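Minutes, Altmont housekeeping meeting
November 17, 2022

Present: Mhairi Chisholm, Eulalia Huenchumán, Honeylyn Ignacio, Evander Buchanan, and me (Dede Eshun, taking notes again, because I was the only one with a pen). We started ten minutes late while Evander looked for the agenda, which was under his coffee.

**1. Last time's minutes**

Accepted with one fix. I had written that Eulalia would order the new mop heads. She said she would *look into* ordering the new mop heads, and she'd like the difference on paper. There you go, Eulalia! She has now looked into it and will also order them, so everybody got what they wanted.

**2. Money**

Mhairi went over the supplies budget. We have $1,776 left to carry us through to the end of February, and $512 of that is already spoken for (the Gromis invoice for floor cleaner and paper goods, plus the second delivery that got held up). Evander asked if we could squeeze in a better vacuum. Mhairi said maybe in February if we don't go wild on hand soap. I said I have never gone wild on hand soap. Moving on.

The Rawashdeh account is still in the name of the person who had Mhairi's job before her, and every time she calls they ask to speak to him. She's sending the form in a second time, by mail, with a cover letter. Honeylyn offered to call and pretend to be very important. Held in reserve.

**3. The housekeeping cart**

This took up most of the meeting, so get comfortable.

Honeylyn put it on the agenda. Her complaint is that the cart is a good cart and we treat it like a kitchen junk drawer. People finish a job, drop whatever they're holding into the nearest compartment and walk off, and the next person has to dig. She spent a good part of a morning hunting for the glass cloth. Eulalia said that was probably her and she was sorry. Evander said it was probably him too.

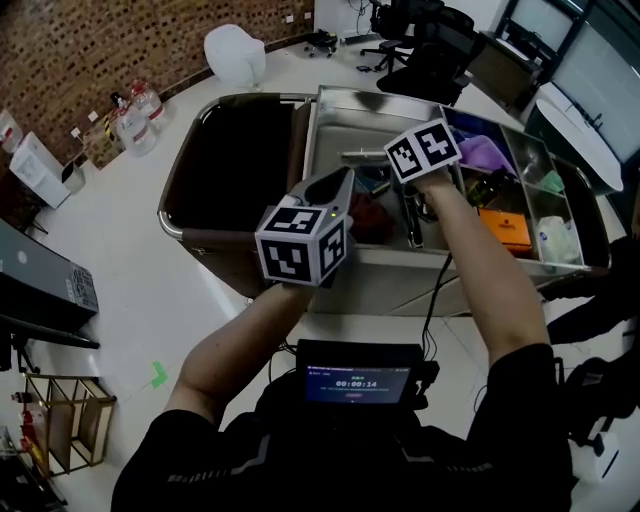

Honeylyn wants every section of the cart to have one job, and she wants it settled before the new people start in February. The fabric bin on the left would be for used cloths and nothing else, no trash and no bottles. That part went through without a fight. The tray side was harder, because it's where everything ends up together: the metal rod lying slantwise across the middle, a dark red cloth in there with it, and then the purple cloth way at the back of the right-hand compartments with the bottles. So which cloth is for what? Mhairi had always taken red for bathrooms. Eulalia had been using red for desks (long silence from Mhairi). We agreed that as of now red is bathrooms only, purple is glass and mirrors, and they never share a compartment. Eulalia will wash the whole lot hot this week so we can start clean, and I'm going to make a little card with the colors on it to tape to the handle.

Then we got onto bottles. Evander would like anything that's been poured from a big container into a small one to carry a label, even if it's plain water. I thought this was a bit much until he asked me what was in the clear bottle I used on the whiteboard last month, and I couldn't tell him. So, labels! The marker will live on a string because otherwise we'll lose it by lunch. Boxes and tubs stay along the right side where you can reach them without leaning over the tray.

Mhairi asked if long things could go somewhere other than flat across the tray, as they always end up on top of whatever you need. Honeylyn thinks two spring clips on the outside of the cart would do it. She saw some in the Tilow catalog, and she's pretty sure her brother-in-law has a few spare ones in his garage, so she'll ask him first and save us the money. Evander wondered whether clips would catch on the door frames. Nobody knew. He's going to push the cart through every door on the floor with a ruler stuck to the side and report back, and I for one plan to watch.

Decided:

- Fabric bin for used cloths only, emptied at the end of each shift
- Red cloths for bathrooms, purple for glass
- All refilled bottles labeled, no exceptions for water
- Whoever uses the cart last puts it back in order and signs the sheet
- Clips to wait until Evander has done his door test

Left open: where spare gloves should go. Eulalia wants them on the cart, Mhairi wants them in the closet, and I got tired of writing down who was right.

**4. Water jugs**

Short one. We keep the big jugs by the wall, and Mhairi would like the full and the empty ones kept apart, as she has now tried to lift a full one thinking it was empty and her shoulder would like everyone to know. Empties will go by the back door. Eulalia asked that whoever brings a new one in wipes down the cap and neck before it goes on the cooler. Agreed by everybody, and Evander volunteered for the lifting until Mhairi's shoulder is better (thank you, Evander!).

**5. Cloth count**

Eulalia did the closet count she promised. We have 33 cloths fit to use, all colors together, and a bag of sad gray ones that used to be white. The gray ones are going to be rags for the loading area. Mhairi asked if 33 is enough. Eulalia says yes if they get washed on time and no if they don't, and she looked at all of us when she said it. We'll do another count in February before buying more.

**6. Training the new people**

Honeylyn will do the first walk-through herself, starting with the cart and then the closet. She'd rather have people set up the cart from scratch once, with everything out on a table, than read a sheet about it. I like this idea a lot and said so. Mhairi will do the chemicals talk, Evander will do floors. I'll print the checklists and try to keep them to one page this time. (Last time's was four pages and I found most of them in the recycling.)

Evander also asked if new people could please be shown how to wring out a mop properly. He got quite worked up about it. Added to the floors part.

**7. Anything else**

The closet light is still flickering. Mhairi has reported it and will report it again.

Eulalia has found an unlabeled key on the hook by the sink. It doesn't fit the closet, the supply cabinet or the back door. If it's yours, please come and get it!

Honeylyn asked if we can hold the next meeting somewhere with more chairs. I'll see about booking the bigger room.

**Who's doing what**

- Eulalia: hot wash for all cloths, mop heads (ordering, for real), count again in February
- Evander: door test with the ruler, jug lifting, labels and marker on a string
- Honeylyn: ask about clips, plan the cart walk-through
- Mhairi: Rawashdeh form, closet light, chemicals talk
- Dede: color card, sign-off sheet, one-page checklists, bigger room

We finished in time for lunch. Send me corrections by email, please, and not on sticky notes, as the last batch got stuck to my sandwich.

Dede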